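Tadlow Members' Forum > Textile Care and Storage > Returned goods: inspection period

Posted by records_desk, April 6, 2023

Members are asked to comment on the proposed change to the inspection period for returned household linens. At present a store has 3 days from receipt to examine a return and issue credit. The proposal would extend this to 17 days for orders of 200 pieces or more. Smaller orders would not be affected.

Reply from Gotwood_Accounts

Our office supports the extension. In January we received a large return from a hotel customer and were required to credit it before the folded stock had been opened. We later found 18 tablecloths with permanent stains, and the credit could not be reversed.

Reply from R_Lefevre

I must disagree. Customers of Leltitex wait for their credit before placing a replacement order. An added delay will be felt most by small hotels. If receiving staff cannot open cartons in time, the matter is one of staffing and should be addressed there.

Raphaël Lefèvre
Customer Relations

Reply from arnaud_receiving

With respect to the previous reply, staffing is only part of it. Large returns come in mixed cartons and must be sorted by size before inspection can begin. Inclined roller conveyors help with moving the cartons but do not shorten the sorting.

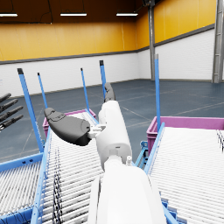 Reply from Gotwood_Accounts

Would Mr. Lefèvre accept a partial credit on receipt, with the balance paid after inspection?

Reply from R_Lefevre

I would, provided that the partial amount is stated in the sales terms and is no less than half. I remain opposed to 17 days.

Reply from records_desk

Both positions have been noted. Please send suggested wording for the partial credit by private message.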